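Clarnuder 社区共餐与口述菜谱项目
中期进展报告(致 Wanuseck 基金)

各位好,又到交作业的时候了!上次报告写得太像公文,你们回信说想看点"人话",那这次我就放开了写,啰嗦的地方请多包涵。

先说大账。我们原定收集200份家常菜谱,到十二月底录完音、整理成文字的有179份,还差的那些大多卡在"改天再说"上。老人家答应得很爽快,真约时间又要看孙子放不放学、膝盖疼不疼,急不来。我的打算是春节前后再跑一轮,那时候家家都在备菜,话匣子最好开(去年腊月光是讲腌萝卜的就录了一整个下午,磁带要是还用磁带,肯定不够)。

菜谱里最难整理的是分量。"盐一撮""酱油走一圈""水没过手背",每个人的手还不一样大。我们试过请讲述人当场用秤,结果大家一看见秤就紧张,话也少了。现在的做法是先让人照平时那样讲,原话照录,事后由我们自己试做两遍,把克数用小字补在旁边。

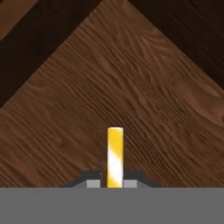 试做这一项比预算里写的费时间。一份红烧类的菜谱,买料、做、吃、改稿,差不多要占掉半天,蒸糕点还要更久。所以我在附表里把试做的工时调高了,从印刷费里挪了一点过来,总数没动,请你们核一下。

再说共餐。每周三晚上那顿,本季度固定报名的有60人,场地还是 Lozano 会馆的一楼。十一月起我们改成两轮开饭,五点半一轮,七点一轮,排队的情况好多了。菜单每次从收来的菜谱里挑,讲述人愿意的话就到场讲几句。有一回讲的是荠菜豆腐羹,讲着讲着底下吵起来了,一桌说要勾芡,一桌说勾芡就毁了,热闹得很!

意见簿也翻了一遍,好话不抄了,抄一段提意见的。
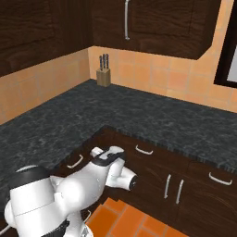 饭菜是好的,就是口味偏咸,我们这桌有三个血压高的,能不能每次留一道淡的?另外第二轮开饭到得晚的人,青菜总是已经黄了。还有,菜谱册子字太小,我女儿看得清,我看不清。

这三条我们都认。淡口菜从下个月起每次必有一道,青菜改成分两锅炒,第二锅等第二轮的人坐下再下锅。字号的事牵涉到排版,负责印刷的 Eneo 印务给了两个方案:一是字放大、页数增加,二是拆成上下两册。我个人偏向拆册,上册放冷盘和热菜,下册放汤羹、面点和腌菜,老人拿在手里也轻些。不过拆册要多做一个封面,费用会高一点,想听听你们的意思。

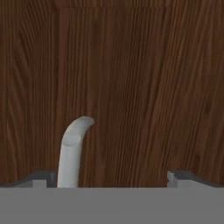 图三 木纹表面

录音这边也有进展。方言转写一直是个难关,本地话里"焖""煨""笃"三个字听上去各有各的火候,写下来却常常被统一成"煮"。我们和几位讲述人商量后决定保留原字,书后附一张小词表,目前收了15个词条,以后还会加。写词条比我想的有意思得多,光一个"笃"字就改了好几稿:小火、带汤、锅里有声音,少一样都有人不答应。

授权书的情况也报告一下。大部分讲述人签的是可以署名、可以公开录音,少数几位只同意文字,不愿意放声音,我们照办,录音单独存放,不进公开目录。有两份菜谱是姐妹俩各讲一半,谁署在前面还没商量好,先空着。

不太顺利的地方也得说。原计划秋天开的"带孩子学一道菜",报名的家长不少,真正来的不多,周末的兴趣班实在抢不过。下一期我想挪到寒假,时间放在上午十点,每次只教一道,比如葱油饼或者酒酿圆子,做完就能带走。如果寒假还是招不满,这笔钱我建议并到共餐里去,不硬撑。

册子的试印样已经出来一部分,下面摘一页给你们看看语气和格式,克数部分还没补上。
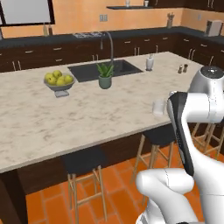
厨房一角

雪菜笋丝面。笋先焯,不焯要涩的。雪菜挤干,切得碎一点,热油下去炒到香,不要怕它粘。糖放一点点,我妈放得多,我放得少。笋丝下去翻几下,加汤,笃一会儿。面另外一只锅下,千万不要偷懒一锅煮,汤要糊掉的。碗底先放一点猪油,没有就算了,素油也能吃。

整本大致就是这个口气。正文基本不动讲述人的话,只删掉重复和接电话的部分。

下一阶段要做的事:把余下的菜谱录完,词表定稿,请你们在拆册方案上给个答复(Eneo 印务那边希望一月底前知道),再就是寒假班的招生。费用明细和调整后的工时都在附表里,有看不明白的地方直接打电话给我,周三晚上除外,那会儿我在厨房,多半听不见。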